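flisar-shop – README

Perception + task planner for the two-armed shop picker. Maintained by Heledd Yorath, planner side Tadeo Pereyra. Quick notes, will tidy up in June. The right hand holds the basket, the left hand picks. Don't swap them in the config, the reach maps aren't mirrored. 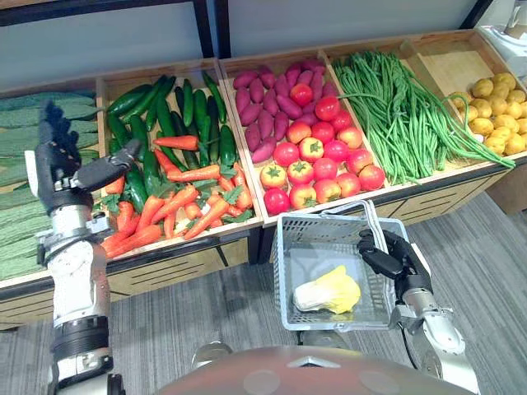 Perception

Segmenter runs on the head camera only. Classes: bitter gourd, cucumber, carrot, sweet potato, tomato, green bean, potato, napa cabbage. Trained on 2000 labelled frames, 300 held back. Weak spots – beans trailing over a divider get split into two masks, and carrot tops come back as seperate objects unless merge_leaves is on. Leave it on.

Bins that share two kinds (cucumber/carrot, sweet potato/tomato) need the per-item mask, not the bin mask.

Planner

Runs at 5 Hz. Grasp timeout is 900 ms, after that it retries once and then asks for help. The basket contents check is seperate from the grasp check – both have to pass before the step is marked done. 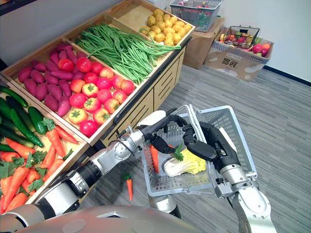 A drop check was added by Nattawut – looks for produce on the carpet near the cabinet, raises ITEM_ON_FLOOR and stops counting that item. No pick-up-from-floor skill yet, so clear it by hand and resume.

Known issues
– wire baskets in the background sometimes tracked as the target, set basket_roi
– logs fill the disk, prune on Sunday

Bugs to Heledd pls, config questions to Tadeo.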